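Nomen gripper unit: setup and care FAQ

These are the questions that come up most on the Nomen, the two-finger gripper unit Nernance uses for cloth handling. They cover fitting, the wrist camera, cleaning and common faults. For the arm itself, see the Rosevska manual that came with it.

Setting up

What do I need before I start?
A hex key set, a soft cloth, the Nomen base plate and its screws, both fingers, and the wrist camera with its cable. Leave the arm powered off until the plate is on.

Where should the arm stand?
On a level floor, with a clear space of 700 mm on the working side. Loose mats tend to creep under the feet of the stand, so pull them back first. The stand weighs enough that you will want two people to move it.

How do I fit the fingers?
Slide each finger onto its carriage until it clicks, then tighten the side screw by hand and give it a quarter turn with the key. The chamfered faces go toward each other. If the tips cross when the gripper closes, one finger is on backward.

Does it need homing every time?
Yes, after every power cycle. Run Home from the Policarpio panel with nothing between the fingers. If you home on a piece of cloth, the unit stores the wrong closed position and every grip after that will be weak.

What payload setting should I use for clothes?
Start at 300 grams. Heavy items like jeans need more, and the panel will ask you to confirm anything above that.

The wrist camera

How should the camera be aimed?
So that both fingertips show in the lower part of the view, with the target between or just beyond them. Part of the base plate along the bottom is fine - the software masks it out.

The view is washed out in the middle. Is the camera bad?
Usually not. A pale floor under strong light will do it. Lower the exposure one step on the panel, then check that you can still make out folds in dark fabric. If you can't, go back up a step and move the light.

How close can the fingers get to the container?
One tip may go into the opening as long as it stays clear of the rim. Approach a bucket from above and to one side, at slow speed, and stop if the rim moves. With dark clothes in a black bucket, the rim is hard for the software to find, so set its height by hand.

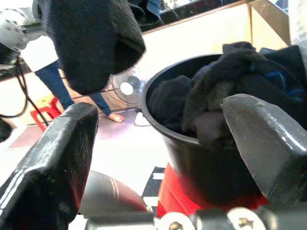
Care and faults

How often should the fingers be cleaned?
Wipe them at the end of each day of use. Lint collects on the faces and behind the tips. Use a dry cloth, or a damp one if something has stuck. No solvents on the pads.

When do the plate screws need checking?
Every 1530 cycles, or once a month if you run less than that. They should be snug. If one keeps backing out, replace it and do not add thread lock - the plate has to come off for service.

What does error 1171 mean?
The gripper closed further than expected for the item it was told to pick. Most often the cloth slipped out. Clear the error, home the unit and try again. If it comes back with an empty gripper, clean the carriage rails and check the fingers for play.

Can people be near the arm while it runs?
Only in slow mode, with someone holding the stop button. Anyone close to it should wear closed shoes. Keep fans and other moving equipment outside the reach of the arm, and keep hanging cables out of its path.

Can I replace a finger myself?
Yes. Replace them as a pair, home the unit, and reset the cycle counter under Service. Carriages and motors go back to Nernance.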